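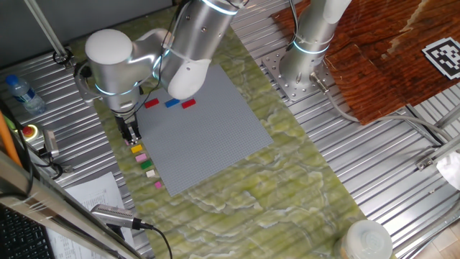
Bricks on a grey baseplate, green tabletop underneath.

Sorting out the toy library for spring

By Su-bin Min
February

Well, we've got through the worst of the winter, and the toy library at Kiiskinen Hall is still going strong, with 87 families on the books now (I had to add a second page to the register, which pleased me no end!). Thank you to everyone who kept turning up through all that rain, and to whoever left the lovely tin of shortbread by the kettle.

A few of you have asked how lending works these days, so I'll go over it again. You can take home up to 4 toys at a time and keep them for 5 weeks, and if a child has really fallen for something, just have a word and we'll put it down for you again. Jigsaws come back to us with bits missing more than anything else, so do have a look under the sofa before you return one. Dennis Bellamy has been going through the jigsaw shelf at home, bless him, and the big farmyard one is complete again after all this time.

Building bricks are still the first thing to go out of the door. Please bring them back in the drawstring bags they went out in, and give them a wash in warm soapy water if they've been in the garden or the bath – a colander is perfect for this, and they dry nicely overnight on an old towel.

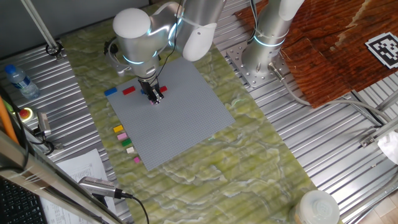

What we're short of

Dressing-up clothes for the over-sixes, mostly, and board games with all their pieces. We'd also love some wooden train track, any make, as ours is now spread so thinly between households that the longest run I could manage last time barely went round a chair leg. Donations can be left in the porch any morning before eleven.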